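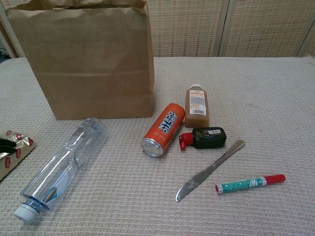

**Sunil Seneviratne**
Packaging buyer, Brandness

Speaker notes – "What We Learned From Changing Our Bags"
Wednesday, afternoon session, small room

**Opening (keep it short)**

Thank the organizers. Say who I am and what I buy: bags, cartons, tape, void fill. I don't design any of it. I get the quotes, place the orders and take the calls when something splits.

Ask for hands: who here buys paper bags? Who has had a complaint about one this year? Leave a pause.

**Where we started**

When I joined, we had seven bag sizes across the stores. Each one had been added for a good reason by a person who has since left. Two of them differed only in the depth of the gusset, and the store staff used them interchangeably.

Storage was the real cost. The stores have small back rooms. A bale of the wrong size sits there for months, and paper left against an outside wall picks up moisture and gets soft at the folds.

Slide: the old size chart. Don't read it out.

**What we asked suppliers**

We went to Bhattacharjee, our existing supplier, and to Uda, who were new to us. Same questions to both:

- What weight of paper, and what does it do in a damp room?
- How is the bottom glued, and who checks it?
- What is the smallest order you will print?
- If a batch is bad, how long until we get a replacement?

Bhattacharjee answered the last one in writing. Uda wanted to talk about it on the phone. That told me something, although their samples were good – better print, cleaner folds.

**Testing**

We did this ourselves, in the stock room, with groceries. Plain kraft, no print. Cans at the bottom, bottles on top, then carried by the handles up a flight of stairs and back down. Seven trips per bag. A bag failed if the bottom opened or a handle pulled away.

Mention that bottles are harder on a bag than cans. They shift, and the weight ends up in one corner. Most of our failures started in a corner seam.

Then the damp test. Same bags left overnight in the walk-in cooler and carried again in the morning. If anyone asks about the Bultex liner, we tried it. It held up well but the bag could no longer go in the paper recycling in most of our towns, so we dropped it.

**What we changed**

Down to two sizes. No printing on the small one. Heavier paper on the large one, which costs more per bag, and we said so to finance at the start. Double bagging was what was eating the budget. Cashiers double-bag when they don't trust the bag, and you can't fix that with a memo.

We stayed with Bhattacharjee.

**What went wrong**

Spend time on this part – people get more from it than the rest.

The changeover took seven weeks longer than planned. Stores kept ordering the old sizes because the old codes were still live in the system. I should have closed them the day we signed. Also, we forgot the bakery counter, which had been using one of the dropped sizes for bread. They found out when the delivery didn't come.

**Questions**

Likely ones: charging for bags, handles or no handles, recycled content. On recycled content, say that we test every new mix before we order it and offer to send the test sheet. Cards are in my jacket pocket.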